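The Stool on the Mat

Gion Mösli had promised his sister a stool by the end of October, and he had promised it in front of her children, so there was no getting out of it. He could have made one by hand in an afternoon, the way their father used to, with a pot of glue and the radio going. But he had spent two winters and more money than he liked to admit on the arm, and he wanted the arm to make the stool.

The workshop in Oscombe belonged to all of them who paid the 12 dollars a month, though in the evenings it was mostly Gion and old Chávez, who was forever restoring the same boat and liked company while he did it.

"What is it doing now?" Chávez would call over, every so often.

"Thinking," Gion would say, and Chávez would nod as if that were a perfectly good thing for an arm to be doing, and go back to his sanding.

The program was 656 lines long and Gion knew it the way other people know hymns. Take hold of a leg. Turn the stool. Bring it over to the square of white dashes and set it down there, gently, as you would set down a sleeping cat. He had written that last part in a comment, for himself, and he was a little embarrassed by it - but he left it in.

By nine o'clock the stool lay tilted on the dark mat with the gripper closed on one of its legs, and the dashed square was still waiting.

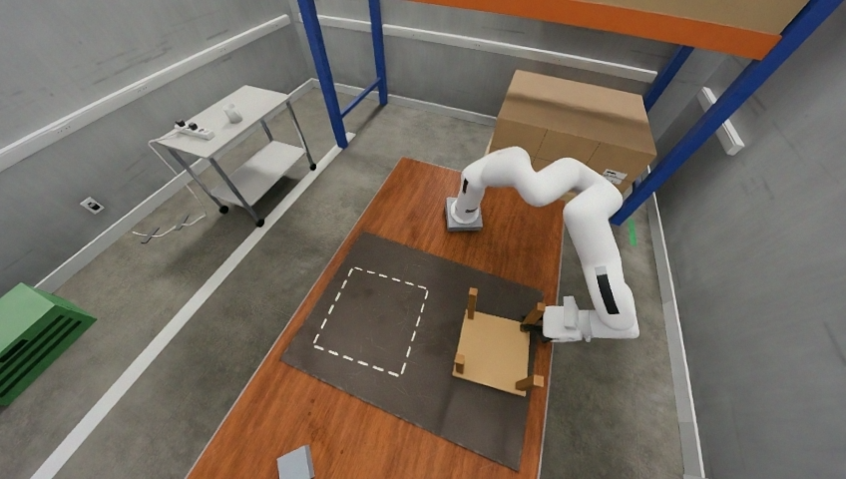
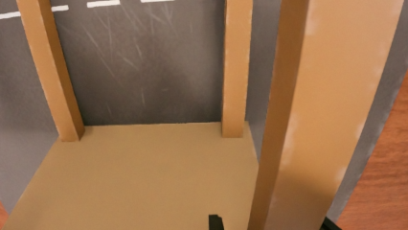

Attempt 39

"You could just pick it up," said Chávez, who had come over with his coffee and was standing with his head on one side. "With your hands, I mean. I'd never tell her."

Gion thought about it longer than he would have wanted anyone to know. Then he thought of his nephew, who had drawn the arm on the back of an envelope and mailed it to him all the way from Irnari, with a hat on it and a big smile.

"One more," he said, and he changed a single number from 30 to 28, and saved it, and pulled up a crate for each of them.

They sat down side by side like two men at the movies. Chávez passed him the coffee without being asked, and Gion reached out and pressed the key.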